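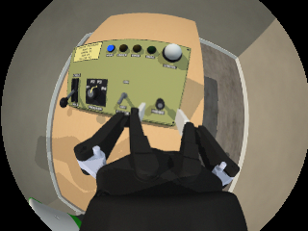

Labelling controls on shared equipment
Speaker notes, Clavatside technical staff day
Wednesday, March 5, 2025

Slide 1. Title

Thirty-minute slot, questions at the end. Slides go on the shared drive afterwards. Ask the back row whether the text is readable before moving on.

Scope: labels on knobs, switches and indicator lamps for workshop and laboratory equipment. Safety signs are covered by separate rules and are left out. So are touch screens.

Slide 2. Where the material comes from

We went through the fault reports for shared equipment at Clavatside for one year, starting in October. There were 410 reports. In 51 of them the equipment was found to be working normally and had been set wrongly by the user. Those are the ones this talk deals with.

The reports are free text, so the sorting was done by reading them. Two readers, working separately, then a comparison. Where the readers disagreed the report was left out of the 51.

Do not present this as a rate per hour of use. We do not have usage hours.

Slide 3. Three kinds of label

Name labels say what the control is. "Gain", "Pump", "Lamp".
Position labels say what each setting does. "Off", "Low", "High".
Direction labels say which way to go for more or less.

Most older panels have the first kind only. A two-position switch with a name and no position labels leaves the user to guess which way is on. British and American practice differ on this for wall switches, and imported equipment follows either.

Slide 4. Position labels on switches

Recommendation: every toggle gets a label at both ends of its travel. If there is room for one label only, mark the "on" end.

Avoid "Normal". In the reports it was read as "on", as "off" and as "automatic", all on the same model of bench supply. Replace it with the thing that happens: "Follows timer", "Runs all the time".

PAUSE. Ask who has a switch marked "Normal" in their area.

Slide 5. Rotary controls

Clockwise for more, unless it is a valve. Flow valves close clockwise and people expect that. Where a panel has an electrical knob and a valve side by side, print an arrow on both.

The pointer line on the knob must be visible from the standing position. A black knob with an engraved line and no paint filling fails this under most ceiling lights. Paint filling takes a few minutes per knob and needs redoing when the knob is changed.

Number the end stops. Intermediate numbers are useful only if someone writes them down in a procedure.

Slide 6. Placement

Label above the control, all the way through. With the label underneath, the hand covers it at the moment it is needed. On the old Arnik racks the labels are above on the top row and below on the bottom row, and the middle row could belong to either. Show the drawing of the rack here, not the table.

Leave a bigger gap between groups than between a label and its own control. Lines round groups help if the gap cannot be changed.

Slide 7. Lettering

Upper and lower case. Capitals for short names are acceptable.
Minimum letter height 3 mm at arm's length, 5 mm if the panel is below waist level.
Dark on light, or light on dark. Mid-green panels are a problem with both, so use a white backing strip.
No abbreviations that are not already in the local procedure. "Aux" appears on eleven of our panels and means something different on most of them.

Slide 8. Materials

We compared printed tape and engraved laminate. Khattak tape was used throughout for the printed samples. Test: wipe by hand with a damp cloth, 2,000 passes, then with solvent, 100 passes. The tape survived the water and lost its edges with the solvent. The laminate was unchanged in both.

Laminate costs more and takes about a week to come back. Tape is adequate for dry areas. In the plating room use laminate only.

Slide 9. Mevum trial

Four panels in the Mevum building were relabelled to these rules. No results yet. If asked, say the reports will be read again after twelve months by the same two readers.

Slide 10. Requests

Send panel drawings before ordering labels. Photographs are acceptable if taken square on with a ruler in view. State the viewing distance and whether solvents are used nearby.

Remove the old label completely. Two reports came from a new label stuck partly over an old one.

Spare slide, only if time: colour coding of knob caps. Red is already taken for stop controls. Everything else is open and should be kept the same within a room.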